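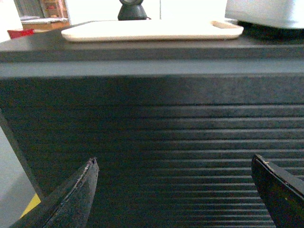 # Can a machine weigh the fruit? Report on the Skema project

Clanstead Technical College, second-year project, handed in 31/01/2023

## 1. The question

In our course we read many articles which say that robots will soon do the work in the shop and in the home. We read also many articles which say the opposite. Our group wanted to have an opinion that comes from our own work, so we took one very small chore and tried it for seven weeks.

The chore is the weighing of fruit. In the shop Gindia, where two of us work on weekends, the customer brings fruit to the counter, and the worker puts it on the scale, waits for the number, takes it off again and gives it back. A new worker learns this in a few minutes. I do not remember that anyone explained it to me. We called the project Skema and we wrote the chore down as four steps:

1. Take one fruit from a tray.
2. Put it on the scale so that it stays there.
3. Wait until the number is stable.
4. Return the fruit to the tray without damage.

We did not include the payment, the bag or the conversation. We also did not include the cleaning of the scale, and I will come back to this because it was perhaps a mistake.

## 2. Place and equipment

The work was done in the Ibarra room on the ground floor of the college. We had an arm with a gripper of two fingers, a camera near the gripper, a counter, a tray and a digital scale. The arm was operated in two ways. In the first part of the project a student guided it by hand control. In the second part the arm repeated by itself what it had learned from the guided attempts.

I should say something about the height of things. In a shop all objects are placed for people. The counter comes to a height that is good for the elbow, the scale has its display toward the person, and the buttons are for a fingertip. Our arm has no elbow at that height, and its fingers are wider than a fingertip. We lost much of the first week only with the question of where the arm should begin its movement. If it begins too low, it must go up and over the counter edge, and the camera sees mostly the front of the counter for a long part of the way. If it begins too high, the camera sees the scale well but the fingers need a long way down, and small errors become larger.

At the end we used a starting point over the counter for the guided attempts. For the automatic attempts we used also a lower one, since we wanted to know if the machine can find the tray when the tray is not in view at the beginning. This was the most difficult condition, and it was my idea, so the others blamed me for the results.

## 3. Dark surfaces

A problem that we did not plan to study was the surfaces. Most of our fruit had strong colors and the camera found it without trouble. The furniture is another matter. A dark front with many thin horizontal lines looks almost the same when the camera moves up a little or down a little, and the program which estimates the movement can lose its position. The shiny floor gives a different problem, because a reflection moves when the camera moves.

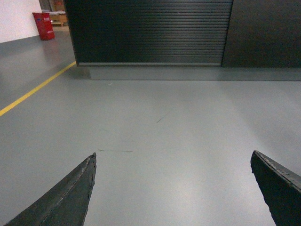
We had therefore a discussion about tape. A line of tape on the floor is for people and carts, but for a camera it is also a very good mark, with a strong color and straight borders. One member of the group wanted to put small pieces of tape everywhere, on the counter edge and beside the scale. The rest of us thought this is not correct for the question we asked. A shop will perhaps accept tape on the floor. It will not accept tape on every object, and in a home it is worse. We decided to add no marks, and I think this decision cost us many successful attempts.

We have no measurement for this last sentence. It is my impression from watching.

## 4. Results

We made 243 automatic attempts. In 213 of them the fingers reached the fruit and touched it. In 139 of them all four steps were completed, and we could not find a visible mark on the fruit after.

| Result | Attempts |
|---|---|
| Fingers did not reach the fruit | 30 |
| Fruit touched, chore not completed | 74 |
| Chore completed | 139 |
| All | 243 |

So the chore was completed in a little more than half of the attempts. When we presented the table to our class, some students found this number high and others found it terrible. I think both reactions are possible. For a machine that learned from students it is a good number. For a customer who waits with a mango it is not.

The group in the middle of the table was the most interesting for us. To touch the fruit is easy, to hold it is hard. We wrote down a reason for each of these attempts, but the reasons are not always clear, because two things can go wrong together. The common ones were:

- The fingers pressed on the top of the fruit and did not go around it.
- The fruit rolled in the tray and came to rest at the rim.
- The fruit was held, but it slipped on the way to the scale.
- The fruit was placed too near the border of the platform and rolled off.
- The arm did not wait for the stable number.

The last one sounds like a small thing. In fact it was difficult to teach. A person looks at the display and knows. Our machine had only learned to make a pause, and the pause was sometimes too short. We could make it longer, but then each attempt became so slow that it was painful to watch.

## 5. The mango

We began with lemons, then apples, and in the last two weeks mangoes. I want to write separately about the mango. It is heavy for its size, its skin is smooth, and it has no side that is really flat. It also gets softer from day to day, so a grip which was correct on Monday is too strong later in the week. A person feels this and changes the hand without thinking. Our gripper closes to a width that we give it, and it does not know how soft the thing is.

The orientation was important too. When the mango lies across the direction of the fingers, they can close around the narrow part. When it lies more along the direction of the fingers, they arrive at the top of it and push. The tray helps a little because of its rim, but a mango that is pushed turns first, and then the plan of the arm is old. 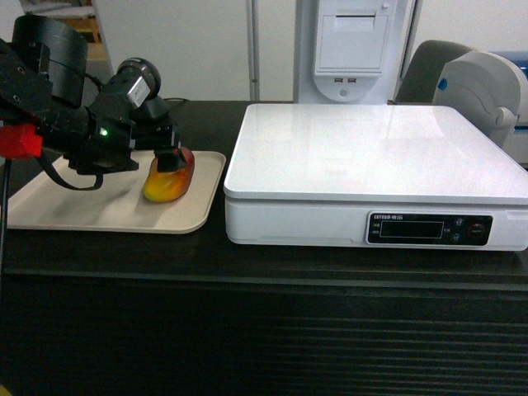

Oisín Keogh wrote to us after reading the draft, and he does not agree with how we judge such an attempt. In his opinion a human worker also pushes the fruit, quite often, and uses the push to turn it into a better position. He asked why we count the contact as the beginning of a failure when it could be the beginning of a correct grip. His proposal was to let the arm touch, look again, and only then decide.

This is a fair remark. Our arm plans once and then it moves. A second look after the first contact would make it slower, but it would be closer to what a hand does. We tried it on the last afternoon with lemons only, and I prefer not to give a number from one afternoon.

He wrote also that our four steps are too kind to the machine. A real counter has wet fruit, a bag that is half open, a child who puts a hand on the scale. With this I agree completely. The cleaning, which we left out, is done many times in a day at Gindia, and I believe it is harder than the weighing. To wipe a flat platform the arm must press with an even force, and also it must know when the platform is clean.

## 6. Our answer

Can machines do this chore yet? Our answer is: one part of it, on a good day, with a person near. The person in our project was never free. Somebody stood at the counter to pick up the fruit, to start the arm again and to write in the notebook, and if I calculate the hours of these students then the machine did not save any work. It produced work - for us a nice kind of work, but for a shop it would be only cost.

I must also say where the report is weak. We used one arm and one scale, always in one room. The students who judged if a fruit was damaged were the same ones who had trained the arm, and they wanted it to succeed. We looked at the skin but we did not cut the fruit open, so a bruise inside was not found.

The Ibarra room is free again in July. If the next group continues with Skema, we recommend starting with softer material on the fingers and with the second look that Oisín Keogh proposed, and keeping the mangoes from the first week on. The notebook with the reasons for each attempt is in the cabinet with the cables. Some pages are in my handwriting, for which I am sorry.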